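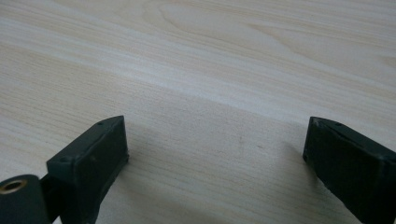
The Kneath open day starts at the weighbridge, where they weigh your car for fun. Ours came in heavier than the brochure says it should, which Azucena Medrano blamed on my snacks, and I blamed on the esky she'd packed to carry the snacks.

Kneath makes tabletops. You have probably eaten off one in a club bistro or an RSL and never given it a thought, and the people who work there seem quite comfortable with that. Once a year, in December, they open the roller doors and let the public wander through in borrowed safety glasses. Entry is $2, or free if you live in the postcode. They don't check the postcode.

We were put in the 9.30 group with Braulio Ventura, who has been leading tours for as long as there have been tours and speaks at a volume suited to machinery, including when the machinery is off. Eighteen of us followed him into the pressing hall. It smells like a new caravan in there. The big press came second-hand from a firm called Wotolico and still has their name painted down one side in a friendly orange.

Grain turned out to be the main event. Kneath has 119 patterns in its book, and Braulio has feelings about most of them. Straight grain is for offices. Knots are for pubs that would like to be older. Cathedral grain, the one with the nested arches, is for people who want you to notice the table, and he said this in the tone my mother kept for people who put in water features. The palest colours sell best, apparently, and show every scratch from a dropped key. A man in our group asked which one hid gravy. Braulio took him aside and they were gone for some time.

After that came the sample room, where you can handle offcuts and fill a paper bag for nothing. I have never seen grown adults move so quickly. Azucena got a nice run of greys for coasters. I got elbowed out of the walnuts by a woman in a Zollura Netball polo and came away with four pieces of something called Pitireck Oat, a colour best described as porridge with ambitions.

Lunch was a sausage in bread, onions underneath, served off trestles that were not made by Kneath. I asked about this and was told they were cheaper.

The tour runs 30 minutes on paper and closer to an hour with Braulio. Wear closed shoes or they'll turn you back at the door, as happened to a fellow in very good sandals. Parking is on the grass behind the dispatch shed, and the gate shuts at 2 pm whether your car is through it or not.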